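Vosier personals ad keeps getting pulled after verification, what am I doing wrong

Posted by Sérgio Nogueira in Dating & Personals > Profiles and Ads

ok so quick one, typing this on my lunch break. I've had a personal ad up on Vosier since December, just the normal kind, 41 yr old guy, divorced, looking to meet women near me for dinner and see where it goes. Nothing weird in it. Paid for the verified badge because everybody told me you get zero replies without it.

Badge came through fine. Then the ad got pulled the next morning. Message just says "listing details do not match verified details." No word on which details. I fixed the height (had put 6'0, my license says 5'11, fine, you got me) and put it back up. Pulled again. Took out the age line completly. Pulled again.

Stuff in the ad right now:
Height, weight, hair color, eye color
First name
A phone number, it's a second number I got through Initz so I'm not handing out my real one
Neighborhood, not the address obviously
Four lines about me, two about who I'd like to meet

Photos are me, taken this year. No filters.

Emailed support twice. First time got the canned reply, second time nothing. I'm out 135 dollars for the badge plus the six month listing and would really like the thing to stay up longer than a day. Is it the phone number? Do they want my last name in there or what? Don't want to start a new account if I lose the badge.

Also side question, is "discreet" a bad word to use. I meant I don't want coworkers finding it. Friend says it reads like I'm married.

Aníbal Torres

It's the phone number. Went through the same thing.

Vosier checks the number in the ad against the number you verified with. If you verified with your real cell and then put the Initz one in the text, that's a mismatch and the system pulls it. Automatic, no person looks at it. That's why it happens overnight.

What worked for me:

Go to Account, then Contact, then Add a second number. Put the Initz number there. They text a code. Sometimes the code doesn't show up on Initz for a while, mine took 9 minutes and I'd already asked for a new one by then, so the first code was dead when it came. Wait for it. Don't hit resend.

Once it says confirmed, go back in the ad, delete the number, SAVE, then pick it from the dropdown. Don't type it. If you type it with dashes and the account has it without dashes it can still choke on it. Dumb but there you go.

Then repost. Edit the old ad, don't make a new one, the badge hangs on the listing and not on you. I made a new one and had to pay again. They did refund me but it went back through Sekance and took forever to land.

Height and weight they don't check as far as I know. Age yes. Put the age line back, an ad with no age gets skipped over by pretty much everyone, and the age filter drops you out of search too. So even if it had stayed up you would of been invisible.

On "discreet", your friend's right. Everybody reads that as married. Just say you're private, or say nothing, save it for when you're talking to somebody.

tessa_mornings

woman who reads these ads here so different angle lol

agree on the phone number, can't speak to the dropdown thing, never had it. But why is your number in the ad at all?? Use the message box. You put a number in a public ad and you'll get scam texts all day, fake "verify you're safe first" links, somebody's cousin needing a gift card. I had mine up for one weekend once and got 167 texts, maybe two from real humans. Had to drop the number.

If anyone sends you a link to "verify" before meeting, block. Real women don't need you to enter a card. Same with anybody asking for money up front over Sekance or wherever, a ride, a babysitter, doesn't matter what. Block. 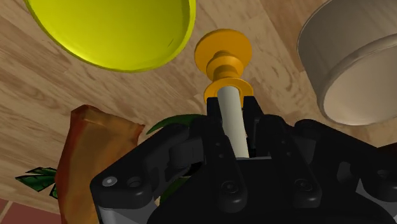
Other thing, the stats. You can put your height and hair and all that but guys list them like a used car. One line is plenty. I want to know if you can hold a conversation. What do you cook, what are you watching, do you have kids living with you. "Dinner and see where it goes" is fine, I'd answer that, but say what kind of dinner. My last decent first date came from a guy who wrote he wanted company to try the fish place next to the Serrano. That was the whole pitch pretty much. Worked on me.

And say divorced in the ad. You said it here first thing, so say it there. Saves the question.

First meet somewhere public, tell a friend where you'll be, goes for men too.

Sérgio Nogueira

Thanks both. Added the Initz number under Contact, code came on the first try, ad's been up since 7 last night and still there. Going to pull the number out of the text anyway after reading Tessa's part, already got one of those verify links this morning.

"discreet" is gone. Put divorced in. Still haven't heard back from suport.

Aníbal Torres

Good. You won't hear from them. Check the renewal setting while you're in there, mine was set to auto and I only caught it when the card got charged.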